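Rumwood Field Fly-In Moves to September

The spring fly-in at Rumwood Field has been moved to September so the repaving of the east taxiway can be finished first.

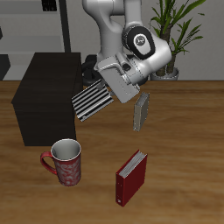 The airport board approved the new schedule at its last meeting. The runway itself, all 2755 feet of it, stays open during the work, but the east tie-downs will be closed and based aircraft will be moved to the grass by the Tilahun hangar. Ayana Abera will call each owner with a spot assignment. Please don't move your airplane until you hear from her.

Pilots who already registered for the fly-in do not need to do anything. We have 29 airplanes on the list so far, and those registrations carry over. If the new month doesn't work for you, write to Sandamali Liyanage for a refund.

The pancake breakfast will be held in the Kerkora hangar again. Ibsa Gebretsadik is running the kitchen and needs a second griddle, propane preferred. Last year's breakfast brought in $539 after expenses, and the money went toward the new windsock and the courtesy car's tires.

Lesia Sirko is still looking for people to park cars and walk the ramp. Bring your own vest if you have one. The sign-up sheet is on the door of the pilot lounge.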